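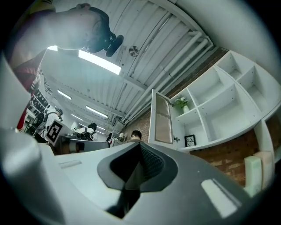 Throw away the first day of every new operator, came the advice over the partition, and do it before looking at the files, or you will find reasons to keep them. The rule is older than most of the equipment at Warkmont, where the Plarken project records its training examples, and it is still followed. First-day recordings go into a directory that the training scripts cannot read.

Plarken is an attempt to teach a robot arm to sort and place small household goods by showing it how people do the same thing. The showing is done with a hand-held gripper. An operator holds the tool, squeezes a trigger to close the fingers, and moves an item from one place to another. A fisheye camera mounted on the tool records what the tool sees. There is no robot in the loop during recording. The arm comes in later, when a trained model is loaded and asked to repeat the task with its own gripper.

The lens is wide enough that the body of the tool is always in view, along with a good deal of everything else. Tilt it upward between tasks and it takes in the ribbed ceiling, the lights, the pipes, the white cubbies on the right and the operator leaning over with a headset on. The project treats this as useful. Ceiling lights and shelf edges do not move, so the software that works out the tool's path has something steady to hold on to. A bare white wall would give it much less.

The path is the hard part. A recording is of little value unless the position of the tool is known at each moment, and the position has to be worked out from the video together with the readings of a motion sensor in the handle. Trukar, the tracking package written for the project, does this after the session. It first builds a map from a slow mapping pass, then fits each example to the map. Black-and-white square markers give it a fixed scale. When a marker is bumped in the middle of a session, everything after the bump has to be fitted again, and the log has to say when it happened. Often it doesn't.

A block is 200 examples of one task. Blocks were originally longer, but the later examples in a long block came out faster and flatter than the early ones. Operators stop correcting small errors once they know the task well. They approach every item from the same side, at the same height, and the model learns that side and that height. Then the arm meets a cup turned the other way and pushes it over.

The present procedure breaks the habit on purpose. After every 12 examples the layout is changed. A card drawn from a box says how: rotate the tray, move the bin, swap the cup for a taller one, start with the tool held low. The cards were made in February after an audit showed that one bin had stayed in the same corner through an entire block. Operators find them tiresome. The models trained on carded blocks hold up better when the table is moved, and that settled the matter.

Failures are a separate subject. In the early blocks a dropped item meant the example was deleted and done again. The resulting model had never seen a drop, and when it dropped something it carried on to the bin with closed, empty fingers. Recordings now continue through a drop. The operator opens the fingers, goes back, picks the item up and finishes. These examples are tagged "recovery" and kept in a fixed share of the training set. A drop that ends with the item on the floor is still thrown out, on the grounds that the arm cannot reach the floor.

Speed has been argued over at length. People move faster than the arm can follow, and a model trained on quick motion asks for quick motion. Slowing the operators down produces a different problem, in that a person told to move slowly begins to pause, and the pauses get learned. The compromise is to record at a natural pace and stretch the path afterward to fit the limits of the joints. It works for carrying. It works less well at the moment of grasp, where the timing of the fingers matters and a stretched closing can nudge a light item away.

Checking takes longer than recording. Aigner, the review tool, plays each example beside its fitted path and flags sudden jumps, missing trigger readings and stretches where the camera was covered. A reviewer accepts, trims or rejects. Nine rejection codes are in use. The most common is lost tracking, usually from holding the tool too close to a plain surface. The code that draws the most discussion is "unclear intent," used when the operator hovers over two items before choosing. Some reviewers reject these on sight. Others hold that hesitation between two good choices is normal, and that trimming the hover leaves a clean example. The written guide, last revised on 2020-10-19, allows either, provided the reviewer leaves a note.

Next on the list is a change of room. Every block so far has been recorded against the same brick and the same ceiling, and the question of how much the model leans on them is open. A trial block is planned in a second space with lower light and no shelving. The mapping pass will have to be redone there, the markers measured again, and the lens exposure fixed by hand — left on automatic, it swings each time a ceiling light enters the view, and Trukar loses the path for a moment on the way back down to the table.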